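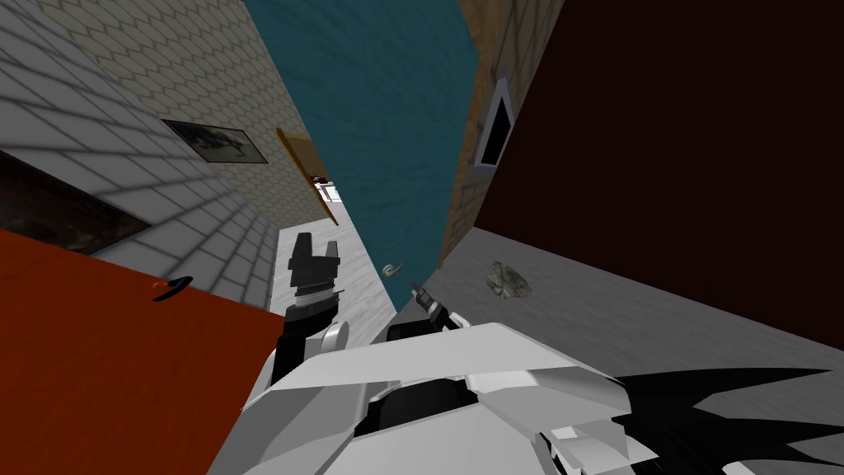
About us

Lostau is a small company which makes simulated houses for robots. We started with three people in one rented room, and our first house had only a kitchen and very bad lighting. Now we build full homes with doors, corridors and windows, and our customers use them to practice with their robots before they go into a real home.

The name comes from the village where our founder, Itzel Tovar, spent her first year in this country. She came as an architect and learned programming in the evenings. She likes to say that she still draws houses, only the people living in them have changed.

What we do

A customer sends us the model of their robot and tells us what it should learn. We prepare the rooms, the floors and the objects, and we set up the controls so that a person can drive the robot by hand. Most of our work today is about doors and narrow places. A corridor looks easy when you see it on a floor plan, but for a wide robot with two arms it is a difficult place. The person who drives must think about the shoulders, the elbows and the door handle at the same moment.

Our library has 2,100 objects. We made the first 300 ourselves by measuring things from our own homes, and this is the reason why so many of the cups are ugly. Karkley is the name of the house we use the most. It has walls of strong and different colors and patterns, so that a new driver can say "I am at the brick wall" or "I am next to the teal door" and the trainer understands at once.

The open day

Every year in August we open our office to visitors. We began this because our neighbors in the building asked what we are doing all day with the curtains closed. At the first open day we had mostly the neighbors and their children. At the last one we had almost 200 visitors, and we had to borrow chairs from the dentist on the second floor.

The program is simple. Annunziata Marino, who leads our training team, gives a short talk and then a demonstration in Karkley. She starts on the gray floor in front of the doorway and explains how she plans the way into the hallway.
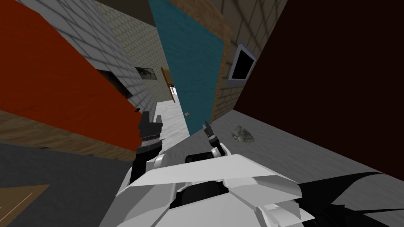
After the talk, visitors can take the controls. Each person has five minutes, and one of us sits next to them and helps. Children are usually faster to learn it than their parents. Many adults look at the hands of the robot the whole time and forget that the body is also moving. Annunziata tells them to look first at the floor, then at the door frame, and at the hands last.

The view through the robot can be strongly tilted, and some visitors need a moment before they feel comfortable with it. Please tell us if you feel dizzy. We have a bench in the hall and there is always cold water and lemon cake.
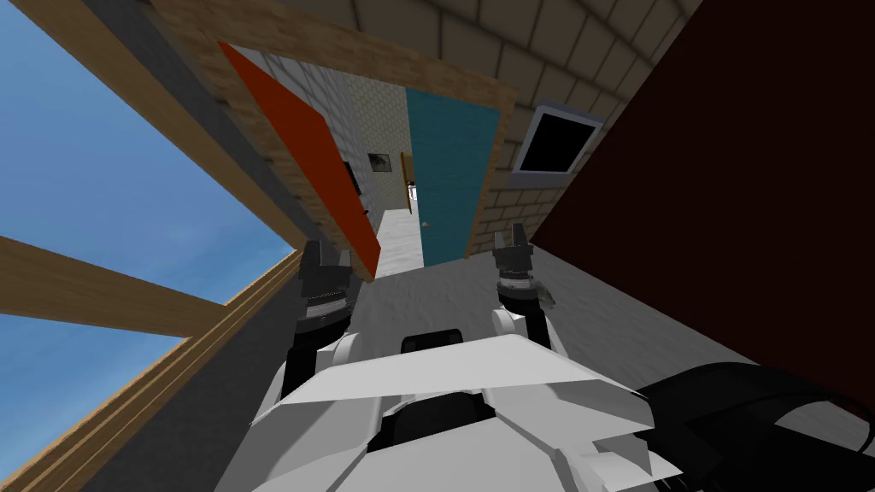
We also learn a lot from these visits. One retired carpenter, Mr. Ruggiero, explained to us for half an hour what was wrong with our door frames, and he was right about most of it. We corrected the hinges in the next version. A school teacher asked for a slower driving mode for her class, and today our customers use this mode also for their own beginners.

Visits for schools and companies

Groups are welcome outside of the open day too. For school classes the visit is free. Companies pay a small fee, and they can bring their own robot model if they send it to us two weeks before. Our partner Dretex takes care of the booking, so please use the form on their page and write "Lostau visit" in the subject.

The office is on the third floor and there is an elevator. The bell at the main entrance is a little weak, please press it long.

Page updated May 2026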